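Prondcombe Neighbors Board > Home and Family > Coming home from a hernia operation, what do I need in the house?

marigold_porch
Posts: 84
July 18, 2022

Hello everyone, I hope this is the right section, I mostly hang around in the tomato threads so forgive me if I've wandered into the wrong room. My husband is having a hernia fixed at the beginning of August and they're sending him home the same day, which seems awfully quick to me but they tell me it's normal now. My mother was in for a week when she had hers done and came home with three new friends and a crochet pattern.

Anyway, I'm trying to get the house ready and I keep going around in circles. We have stairs, and the only full bathroom is at the top of them. We have a dog who is sweet as anything but jumps on laps like he's still a puppy. And I have a husband who thinks lying down in the daytime is something that happens to other people. We've been given the sheet from the surgeon's office and I've read it so often it's gone soft at the folds, but it's all doses and phone numbers and nothing on it tells me whether I ought to be moving the bed downstairs. What did you buy or borrow, and what turned out to be a waste of money? I'd love to hear from people who've been the one in the bed and also the one running up and down with the soup!

Two_Left_Boots
Posts: 733

Oh, you've come to the right people, half this board has been stitched up at some point. I had mine two years ago and my wife still talks about it more than I do.

Don't move the bed. We did, and it took two nephews and most of a morning, and then I slept in the recliner anyway! Getting up from flat was the part that hurt, and with the recliner you just bring the footrest down and you're halfway to standing. If you can borrow a recliner, borrow one. Ours is an old Endex with a wooden lever on the side and I'd have married it that first week.

The other thing was a pillow to hold against my belly when I coughed or laughed. Any old cushion does it. Keep one in the car as well for the ride home, for under the seat belt. Every pothole on Mill Road has my name on it.

marigold_porch
Posts: 84

Thank you, that's so helpful, and it has saved my back too because guess who would have been on the other end of that mattress. I think my sister has a recliner in her basement. I'll ask her tonight, she owes me for the cat.

quiltsandcoffee
Posts: 449

I'm going to disagree with Boots a little bit, in a friendly way (hi Boots!). I did move the bed down when my husband was laid up and I was so glad. He's a side sleeper and a big man and he couldn't get comfortable in a chair to save his life. By the second night he was grouchy, I was grouchy, and the bed was the only thing that let either of us get any rest. So I'd say it depends who you've got. Sit him in your sister's recliner for a whole movie beforehand and see if he's wriggling by the end.

As for what I'd buy, get stool softener before you need it and ask the pharmacist which kind goes with what he's been prescribed. I know it isn't a nice subject but I'm sixty-six and past blushing. Get button-front shirts or anything loose, and sweatpants with a soft waist one size up from his usual. The waistband of his regular pants sat right where it was sore.

And about the incision, because it was the part I fretted over. I'm a sewing person, and I suppose I'd pictured something like a hem. I spent an evening reading up on stitches, how some dissolve and some have to be taken out, and how there may be glue or paper strips on top so you hardly see any thread at all. Ask which kind he'll have, and write it down, because neither of you will remember a word once you're in the car.

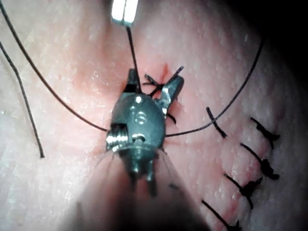
Close-up of dark suture thread and the open jaws of an instrument

I found it calmed me down to know a little about it. My husband was the opposite and told me to please stop reading aloud at supper. We'd been told to keep everything dry at first and then he was allowed a shower, but your surgeon may say something else, so go by your sheet and not by me.

Two_Left_Boots
Posts: 733

Hi Quilts. I'll grant you the side sleeping, I'm on my back all night like a knight on a tomb so maybe I'm built for chairs. I won't give in on the movie test though, you can't tell anything from a movie. He should try it for a night.

Agree on the sweatpants. Agree very strongly on the other matter!

saltmarsh_jen
Posts: 211

Chiming in as the one who was in the bed (gallbladder, so a different neighborhood, but plenty of this applies). The thing I wish somebody had done was put everything at waist height. I live alone and I'd stocked up beautifully and then put it all away where it belongs, so the soup was in the bottom cupboard and the coffee was over the fridge. I stood in my own kitchen and cried at a can of minestrone. Put the mugs, the kettle, the bread, the phone charger and the dog's leash out on the counter and let the place look messy for a while.

I ordered groceries through Bestell that month and they were fine, except that they substitute like mad. I asked for plain crackers and got garlic ones, and I asked for ginger ale and got a ginger root. If you use them, tick the box for no substitutions, it's hidden at the very end.

Also, please don't let people visit for too long. They mean well, and they sit, and you can't get up and start clearing plates the way you usually would to give them the hint.

quiltsandcoffee
Posts: 449

Jen, a ginger root! I'd have laughed and then needed the cushion.

You're so right on visitors. I put a note on our door that said "Resting until three, soup may be left on the bench" and we got four soups.

CGodinho
Posts: 37

Good evening all. Cristóvão Godinho here, from the yellow house past the library, some of you know my wife from choir. I had this same operation in the spring and I'd like to put in a word for the husband, as I think he and I would get along.

I didn't like lying down either. What worked for me was to be given small walks. My wife would say, go to the mailbox and back, and I'd go, and I had done something, and then I didn't mind sitting. After some days it was the corner, and then it was Tavares for the rolls, and I can tell you nothing has ever tasted as good as that roll. I walked home with it very slowly, like a man in a procession.

I have to disagree with everybody on the recliner and the bed both. I slept in my own bed, upstairs, the first night. I went up one time, slowly, with my hand on the rail, and I came down one time in the morning. We had asked the nurse and she said the stairs were all right for me if I didn't race. So ask, before you move any furniture! It could be that you need nothing.

For the dog, we have a baby gate. Ours is a spaniel and she was very offended.

marigold_porch
Posts: 84

Oh Mr. Godinho, I know your wife, she has the loveliest alto! Please tell her hello from the back row. I read your post out loud to my husband and he said "well, there's a sensible man," so you've done more in one evening than I have in a month. He's now planning his route to the mailbox.

The baby gate is a brilliant thought. I'd been picturing having to send the dog to my son's, and my son's apartment has white carpet.

Two_Left_Boots
Posts: 733

We've got a baby gate in the garage you can have, the grandkids have all outgrown it. One of the corner pads is missing but it holds. Don't go and buy one, they want 40 dollars for them at the hardware store now and it's two pieces of pipe and a hinge.

And Cristóvão, I raced the stairs once. Once.

saltmarsh_jen
Posts: 211

I'd be careful about him getting too keen on the walks, just to be the wet blanket. I felt wonderful on the fifth day, cleaned out a closet, and felt terrible on the sixth and seventh. Nothing was wrong, I called and they checked me over, but I'd set myself back and I was so cross. Men who don't lie down are just the sort to decide the gutters need doing. Hide the ladder.

CGodinho
Posts: 37

Jen is correct, and my wife wishes me to say that I also carried a watering can when I'd been told not to. It was half full. She says it was full.

quiltsandcoffee
Posts: 449

It was full, dear. I can hear her saying so.

Marigold, one more and then I'll hush. Write the times of his pills on a piece of paper on the fridge and cross them off as you go. By the second day neither of you will know if it was two o'clock or four o'clock he had the last one. And put the surgeon's number on the same sheet, in big writing, along with the things they tell you to call about. We had ours up for weeks and I only used it once, for a silly question about the car, and they were very nice.

marigold_porch
Posts: 84

You're all dears. So far I have the recliner (my sister says yes, and that we're even on the cat), the gate from Boots, sweatpants, the softener, the paper on the fridge and everything down on the counter. I'm leaving the bed where it is until I've talked to the nurse. Boots, is it all right if I come by for the gate after supper one evening? I've got more zucchini than I know what to do with and I'll be bringing you some whether you like it or not.

Two_Left_Boots
Posts: 733

Come any evening, we're always in. Small ones please, last year somebody left us one the size of a canoe.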